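De: Angeliki Sarantis
Para: lista de personal – Operaciones y Montaje
Asunto: Re: Puestos de dos brazos y reasignación de tareas

Estimadas compañeras, estimados compañeros:

En relación con el mensaje de Nusrat Bugti, que se reproduce parcialmente a continuación, la Dirección de Operaciones de Budilura desea precisar el alcance del cambio previsto en la nave de Brolby.

> El 12/02, Nusrat Bugti escribió:
> Hemos sabido por los encargados que el montaje de lámparas de
> sobremesa pasará a los puestos de dos brazos. En la sección
> preguntamos qué ocurrirá con el turno de tarde, si se mantiene
> el complemento de destreza y quién responderá de las piezas
> rechazadas. Rogamos una contestación por escrito y dirigida a
> toda la lista, no solo a los encargados.

La petición es razonable y se atiende por este medio.

El proyecto, tramitado con la referencia interna 1707, se limita por ahora a la manipulación de bombillas y pies de lámpara sobre mesa. Se adjuntan vistas del puesto y de las piezas de trabajo. 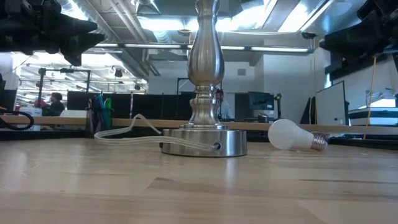
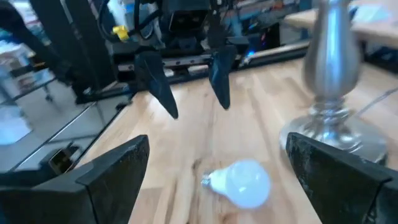
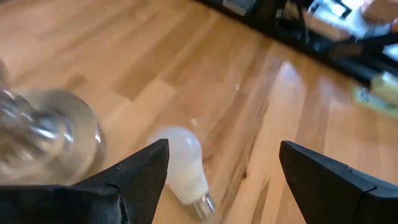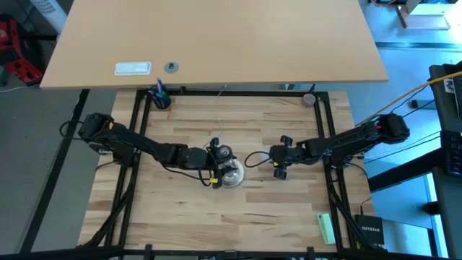 En cuanto al turno de tarde, no se suprime ninguna plaza. De la sección pasarán 2 personas a la supervisión de los puestos, con la misma categoría y el mismo horario. La asignación será voluntaria y, de haber más solicitudes que plazas, se resolverá por antigüedad. El resto de la plantilla continuará con el cableado, la comprobación eléctrica y el embalaje, tareas que no están incluidas en el proyecto.

El complemento de destreza se mantiene íntegro hasta la revisión del convenio. La Dirección reconoce que su definición actual, vinculada al número de piezas montadas a mano, deja de ser adecuada para quienes supervisen – y propone negociar una redacción nueva antes de que termine la fase inicial. Dicha fase abarcará 800 piezas, de las cuales las primeras 300 se revisarán una a una.

Las piezas rechazadas en un puesto automatizado no se imputarán a la persona que lo supervise. Se anotarán en un registro separado, que podrá consultar la representación del personal. Stergiou, empresa encargada de la puesta en marcha, responderá de los ajustes durante la fase inicial.

Queda pendiente la formación. El centro de Rukcombe ha ofrecido sus aulas, si bien el desplazamiento plantea dificultades a quienes tienen reducción de jornada. Se estudia impartir el curso en la propia nave, dentro del horario laboral. Quienes tengan preferencia por una u otra opción pueden comunicarla a esta lista antes de que acabe febrero.

Atentamente,

Angeliki Sarantis
Dirección de Operaciones
Budilura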